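Notice d'utilisation du coffret Fandel - travaux manuels en famille
Section 4 : Réalisation d'une lanterne en papier plissé

4.1 Domaine d'application

La présente section décrit l'assemblage de la lanterne en papier plissé, modèle Pomare, à partir des fournitures du coffret Fandel. Elle suppose que les opérations de la section 3 (préparation du plan de travail et tri des feuilles) ont été menées à leur terme. La présence d'un adulte est requise pendant toute la durée de l'activité, en particulier aux étapes 2 et 7.

La lanterne est conçue pour recevoir exclusivement une source lumineuse à piles. L'emploi d'une bougie, d'une mèche ou de toute autre flamme nue est interdit.

4.2 Fournitures nécessaires

Feuille de papier plissable Pleltik, référence 826
Bande de renfort cartonnée, référence 946
Colle vinylique en flacon, pinceau plat
Ciseaux à bouts ronds, règle graduée, plioir
Poinçon (réservé à l'adulte)
Cordelette de suspension, 100 cm
Lumignon à piles, non fourni

Les petites pièces et les cartes de repérage doivent être regroupées dans un contenant ouvert, à portée de main, avant le début du pliage. 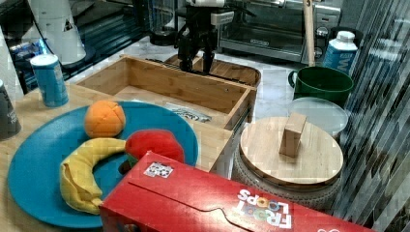

Petite carte imprimée dans une boîte en bambou ouverte.

Remarque : les cartes de repérage portent la référence de la feuille correspondante. Il convient de les conserver après le montage, car elles sont demandées par le service des pièces détachées de la société Grarkerent pour tout remplacement.

4.3 Pliage du corps

1. Poser la feuille Pleltik à plat, face mate vers le haut. Vérifier que les bords ne présentent ni déchirure ni pli accidentel.

2. Couper la feuille le long du trait continu. Les enfants de moins de 9 ans ne doivent pas effectuer cette coupe eux-mêmes.

3. Marquer les lignes pointillées au plioir, en s'appuyant sur la règle. Exercer une pression régulière, sans traverser le papier.

4. Plier en accordéon, d'un bord à l'autre, en alternant pli montagne et pli vallée. Écraser chaque pli avec le plat du plioir.

Remarque : un pli mal orienté se corrige en rouvrant la feuille jusqu'au pli précédent. Ne pas forcer dans le sens inverse - le papier conserverait une marque visible une fois la lanterne éclairée.

5. Déplier partiellement, puis encoller la languette latérale sur toute sa hauteur. Rabattre le bord opposé et maintenir jusqu'à la prise de la colle.

Attention : un excès de colle traverse le papier et produit des auréoles. Essuyer immédiatement toute coulure avec un chiffon sec.

4.4 Pose du renfort et de la suspension

6. Former un anneau avec la bande cartonnée 946, l'ajuster à l'intérieur de l'ouverture supérieure, puis le coller. Laisser sécher complètement, à l'abri des courants d'air.

7. Percer deux trous diamétralement opposés dans le renfort. Cette opération est effectuée par l'adulte, sur un support épais, le poinçon étant tenu à l'écart des doigts.

8. Passer la cordelette dans les trous, de l'extérieur vers l'intérieur, et arrêter chaque extrémité par un nœud double.

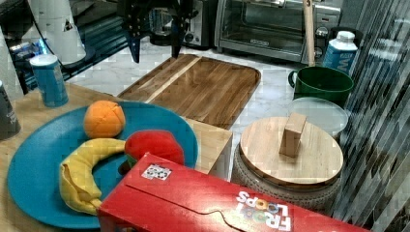
4.5 Mise en service

9. Allumer le lumignon à piles et le déposer au centre de la base. Il ne doit toucher aucune paroi.

10. Suspendre la lanterne à un crochet stable, hors de portée des jeunes enfants et à distance de tout appareil de chauffage.

Attention : la cordelette présente un risque d'étranglement. Ne pas installer la lanterne au-dessus d'un lit, d'un berceau ou d'un parc.

4.6 Entretien et rangement

Dépoussiérer au pinceau sec. Ne pas employer d'eau ni de produit nettoyant. Avant le rangement, retirer le lumignon et en ôter les piles, replier le corps en suivant les plis d'origine, puis le glisser à plat dans la pochette du coffret.

Les décorations complémentaires (gommettes, découpes, encres) sont traitées à la section 5. Elles s'appliquent sur le papier sec, avant toute suspension.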